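零食包装“减量”声明有多少经得起核对：Cuesta发布独立抽查结果，呼吁暂缓采信企业自报数据

2026年1月12日

消费品监测机构Cuesta今日发布小包装零食抽查报告，对近期多家企业宣传的“包装减量”成果提出质疑。报告认为，现有声明大多依据企业自行选定的基准，口径不一，消费者几乎无从比较，零售商在采购时引用这些数字也缺乏依据。

本次抽查选取零食品牌Flevetti与Prekatel公开宣传的12款产品，核对内容包括包装自重、净含量、内部空隙以及独立小袋的使用情况。其中只有3款产品的减重说法能够按照企业公布的方法重新计算出来。其余各款，或者没有写明对比的是哪一年的旧包装，或者在减薄外袋的同时缩小了净含量，摊到每克食品上的包装用量并未下降。

“把袋子做小，再把里面的东西也做少，然后宣布节约了材料，这种算法我们不能接受。”Cuesta项目负责人Montserrat Bravo表示，“企业可以说自己改了包装，这是事实。至于改了以后是不是更省，请把克数拿出来。”

报告特别提到独立小包装的问题。近年来，一口一袋的坚果、果干、糕点和调味豆制品在商超货架上占据了越来越多的位置，厂商的解释通常是卫生、保鲜、方便分享。Cuesta并不否认小袋有其用处，尤其是含油较高、开袋后容易受潮的品类。但抽查人员注意到，一些本身含水量很低、保存期很长的产品同样采用双层甚至三层包装，产品资料中却找不到任何保鲜测试的说明。
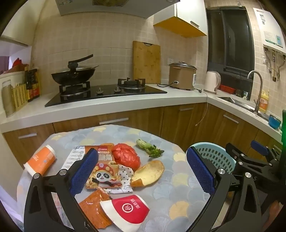 节日前后，这一问题更为突出。礼盒与混合装往往把不同口味的小袋放进同一个大袋或纸盒，外包装印有减量标识，标识针对的却只是最外面一层。Cuesta认为，这类标识在字面上未必有错，但很容易让人以为整份产品都减了量。报告建议，凡标注减量百分比的，应当注明计算范围是否包含内袋、托盘和隔板。

为了解消费者如何看待此类标识，Cuesta另行向400名经常购买零食的成年人发放问卷。多数受访者表示，看到“减量”字样时会默认指整件商品。Bravo提醒，问卷采用自愿填写方式，样本并不代表全体消费者，不宜拿来推算市场规模。“我们批评别人的数字不严谨，自己的数字也得说清楚能用到什么程度。”

对于企业方面的回应，报告一并作了记录。Flevetti称，旗下产品的减量幅度以上一代包装为基准，内部数据涉及供应商合同，暂不公开。Prekatel则表示，已委托包装咨询公司Zuston进行评估，评估结论支持其宣传内容。Cuesta要求查阅评估全文，截至发稿时收到的是一份两页的摘要，其中没有样品批次，也没有称重记录。Cuesta对这份摘要持保留态度，在看到完整数据之前，不会将其列为佐证材料。

报告也对“可回收”一词提出疑问。不少零食袋采用复合薄膜，理论上存在回收工艺，但能否进入回收渠道，要看当地是否有人收、有没有分拣条件。把实验室里的可能性直接印在袋子背面，对普通家庭帮助有限。Cuesta建议企业改用更具体的表述，例如标明材质种类，并说明在哪些地区设有回收点。没有设点的，就不要印。

在替代方案上，Cuesta的态度同样谨慎。部分厂商正在推广纸质外袋，宣传材料中常把“纸”与“环保”并列使用。抽查中拆解的纸质样品内侧均有塑料涂层，防潮效果尚可，但涂层与纸难以分离，其回收价值需要另行评估。报告没有给出纸袋优于或劣于塑料袋的结论，只指出目前公开的资料不足以支持任何一方。

根据抽查结果，Cuesta提出以下建议：

一、减量声明统一以每1000克净含量所用包装材料的重量为单位，内外包装合并计算。

二、声明中写明对比基准的年份和规格，规格变动的应同时列出新旧净含量。

三、委托第三方评估的，应公开样品来源与称重方法，只发布结论摘要的不作为宣传依据。

四、零售商在货架上使用“绿色”“轻装”等自制标签前，应向供应商索取上述数据并留存备查。

Cuesta表示，上述建议不具强制力，能否落实取决于企业和零售商的意愿，而从以往的情况看，自愿承诺的执行效果参差不齐。机构计划对同一批产品进行复查，届时将逐款公布结果，包括拒绝提供数据的企业名称。

“有人问我们是不是对企业太苛刻。”Bravo说，“称一个袋子需要一台秤和几分钟时间。如果连这一步都不愿意让人看，我很难相信后面的百分比。”

报告全文包括各款产品的称重记录、计算过程和企业书面回复，媒体与研究人员可向Cuesta提出书面申请索取。本次抽查由Cuesta自有经费支持，未接受食品或包装企业资助。

关于Cuesta

Cuesta是一家从事日用消费品标签与包装核查的独立机构，工作内容包括产品抽样、标签比对和公开报告的编写。机构不提供认证服务，也不授权企业在产品上使用其名称。

媒体联络：Cuesta新闻事务组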